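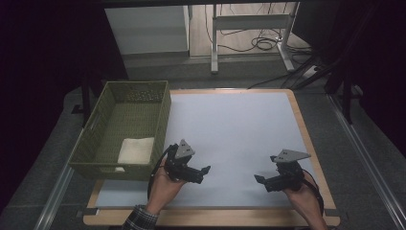 The Nota hand gripper kit is sold as a pair, left and right, and it is meant for people who want to build the handheld half of a two-arm setup at home without machining anything. I bought mine with my own money and put it together over three evenings. The grippers are mirror images of each other, black, with a gray triangular plate on top of each one. The plate has small holes in it for whatever you want to mount there, and that plate is the main reason I picked this kit over the cheaper Hosum pair. My practice job is folding a cream cloth that lives in a green plastic basket, worked over a framed white board on the carpet. It is an easy thing to set out and put away again.

What you get

The box holds both grippers in parts, two cables, a bag of screws and a printed manual. There are 111 screws in four lengths, bagged together, which is a poor choice when two of the lengths differ by a hair. Sort them before you do anything else. The manual runs 16 pages and is mostly line drawings. Page nine shows the left finger carriage where it should show the right one. If you follow it, the fingers won't close flush and you will have to back out and start over. I did that. The corrected page is on the Nota site under downloads.

Tools are not included. I used a small hex driver, a pair of flush cutters and a dab of thread locker on the plate screws. The thread locker is not in the instructions. Without it my left plate had worked itself loose by the second weekend.

Using them

The fingers are short. They pinch cloth well at a corner or along a fold, and less well on anything thick. A folded dish towel is about the limit. The trigger pull is even through the whole range on my right gripper and slightly gritty at the end on my left. Rezaul Bandara, who built the same kit at the Mishra shared shop, has the grit on both of his and lives with it.

The cable leaves each gripper by the hand. On a long session you notice the weight of it more than the weight of the gripper. I now run a loose loop and tape it at the forearm - long sleeves help. A right-angle plug would fix most of this, and I hope the next version has one.

Calibration takes a few minutes per side. You open the fingers, close them, and the software stores both ends. It held for me between sessions as long as I didn't swap the left and right cables. They are not labeled, so put a bit of colored tape on one.

Support

I wrote to Nota about the gritty trigger and got a reply from Shanthi Ekanayake the next day. She sent a new spring and a short note on where to put the grease. The spring made no difference that I could feel. The grease helped a little.

Price and verdict

I paid 1,319 for the pair in May, shipping included. The Hosum set costs less, but its top plate is solid and you have to drill it yourself. If you have a drill press and don't mind, save the money.

I'd buy the Nota kit again for light work with cloth and small parts. I would not buy it for kitchen objects or tools, where longer fingers matter. Rikness sells a longer finger that is supposed to fit the same carriage. I have a set on order and will add a note once they've been on for a few weeks.

Rating: 3 out of 5. It would be a four with sorted screws and a correct page nine.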